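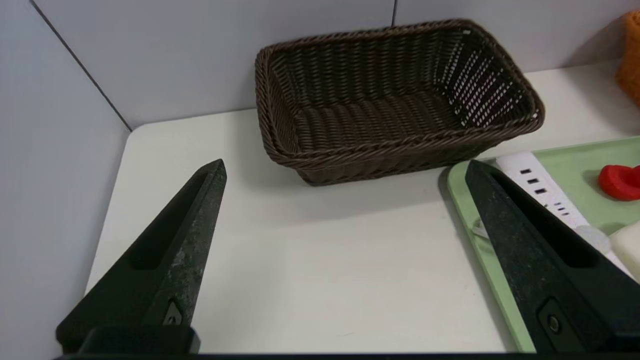 Grip loss during a lift is reported by the controller as fault 5, and the arm stops with the fingers held at their last commanded position. The fault is raised when finger travel continues past the expected object width, or when motor current drops before the release command. Most cases on the Leltex cell came from worn finger faces. Scuffing collects along the inner edges first, as on the left finger, and a thin-walled item such as the woven basket can slide toward the tips once the arm starts to rise. Follow this section before returning the cell to automatic mode.

**CAUTION:** A finger that has stopped is still under load. Keep hands out of the gap until the drive is off. Clearing the fault from the pendant does not remove the load.

### 7.3 Recovery after fault 5

1. Press the stop button on the pendant. Do not use the software pause.
2. If an object is still held, support it from below with a padded block.
3. Turn the drive key to OFF and wait 7 seconds for the brake to set.
4. Open the fingers with the manual release screw. Remove the object.
5. Clear the work surface of anything that fell. Check dropped electrical items for cracked housings before they go back into the pick set.
6. Wipe both finger faces with a dry, lint-free cloth. Do not use solvent.
7. Inspect each finger from base to tip. Replace the fingers as a pair if a tip is chipped or bent.
8. Check that the mounting bolts are tight. A loose finger gives the same fault code as a worn one.
9. Turn the drive key to ON and run the homing routine with the gripper empty.
10. Run 3 test lifts in manual mode at reduced speed. If fault 5 returns, go to 7.4.

**Note:** Homing with an object between the fingers stores a false zero. Every width reading after that will be wrong, and fault 5 may not be raised when it should be.

### 7.4 Repeat faults

- Read the cycle counter. Fingers are due for inspection every 500 cycles, whether or not a fault has been logged.
- Compare the programmed object width with the part. Open-weave and soft items need the low-force profile.
- Export the fault log before power is removed from the controller. The log is held in memory and is lost at shutdown.
- Lock out the cell and send the log to Karlijn Dijkstra at Judton, with the serial numbers of both fingers.

Do not raise the grip force limit to clear a repeat fault.

Revised 23/10/2019, G. Willems. Step 3 wait time changed; note on homing added.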